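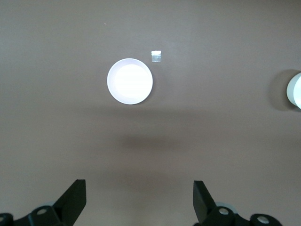
Como tirar aquele cheiro de alho que fica na tigela branca? Com uma pasta de bicarbonato e água, deixada lá dentro até secar.

Eu faço assim, quase sempre na quarta à noite, depois do jantar:

1. Lavo a tigela com detergente e água morna (nada de palha de aço, risca tudo!).
2. Misturo 3 colheres de bicarbonato com um pouquinho de água.
3. Espalho com os dedos, caprichando no fundo – é onde o cheiro mais gruda.
4. Espero secar, enxáguo e passo um pano macio.

A Noura Qaisi usa limão no lugar da água e jura que fica melhor. Ainda vou testar!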